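I keep getting asked whether I'm going to the Feltunden summer course this year, so I may as well put my doubts in one place.

The fee went up to 822 for a week. For that you get a lesson with Ingvild Tveit, who is a wonderful cellist, and a seat in an orchestra that plays one concert in a church with the echo of a swimming pool. Lessons are 19 minutes. I timed mine last May, tuning included. 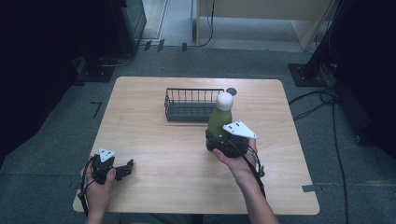
Then there's the "career day." Sheldon Campbell talked for an hour about building your audience and never named a single person who had hired him. A few people took notes. I ate a sandwich.

Annelore Buschmann says I'm being unfair and that she got two gigs out of it. Maybe so. She also lives down the street from the guy who books them.

What would change my mind? A printed list of who teaches and for how long, before the deposit is due. I wrote to the office and got back a brochure I already had. Until then I'm spending the money on a new bow rehair and lessons with Till Albers, who runs over every time and doesn't own a lanyard.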